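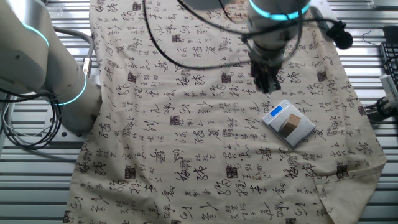

Telas estampadas Barnau: ficha del conjunto

Versión 2, revisada el 29 de julio
Mantenimiento: Fadime Güneş y Brijesh Malhotra
Consultas sobre los textos: Pornthip Noiphan

Contenido

Este directorio reúne 469 registros de telas grandes extendidas sobre una mesa, con el estampado hacia arriba. Interesan el estado de la superficie (arrugas, ondas, pliegues, bordes vueltos) y lo que ocurre con el dibujo cuando la tela no queda plana. El subconjunto principal es el de caligrafía: tela de color beige claro con caracteres chinos negros de trazo de pincel, en columnas sueltas, y pequeños sellos oscuros repartidos entre ellos.

Los caracteres se tratan como motivo decorativo. No se ha transcrito ni traducido ningún texto, y los sellos tampoco se han leído. Quien necesite una lectura tendrá que hacerla por su cuenta; Pornthip agradece que se le envíe.

Estructura

telas/ registros, una carpeta por tela
notas/ observaciones de cada sesión, en texto plano
tabla.csv una fila por registro
cambios.txt historial de versiones

Columnas de tabla.csv

id_tela: código de la pieza, sin espacios
motivo: caligrafia, liso, floral, geometrico
arrugas: leve, media, fuerte
borde: suelto, doblado, fuera_de_campo
objeto: si o no
notas: texto libre, puede estar vacío
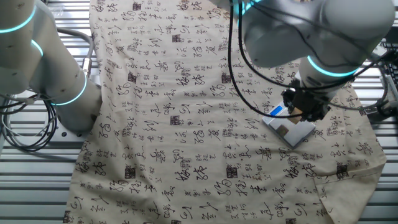 El valor doblado se usa cuando una esquina o un lado vuelve sobre la propia tela y forma una solapa, aunque sea pequeña. Una ondulación sin solapa cuenta como arruga. Si hay una esquina doblada y el resto cae suelto, se anota doblado y se explica en notas.

La columna objeto indica si hay algo apoyado encima de la tela, como una caja pequeña. No recoge el tipo de objeto ni su contenido. Los cables que pasan sobre la tela no cuentan como objeto, pero conviene mencionarlos en notas si tapan parte del estampado.

Cómo se anotó

Siriporn Ruangrit hizo la primera pasada y Khanyisile Hendricks la segunda, sin ver los valores anteriores. Hubo desacuerdo en 11 registros, casi todos entre arruga leve y media. Se resolvieron a favor del valor más alto.

Limitaciones conocidas

La composición de las telas no está anotada. Tampoco las medidas completas, porque en muchos registros los bordes quedan fuera.
El tono del beige varía con la luz y no sirve para comparar piezas.
Faltan las notas de cinco sesiones del grupo Kokemham. La próxima revisión está prevista para octubre.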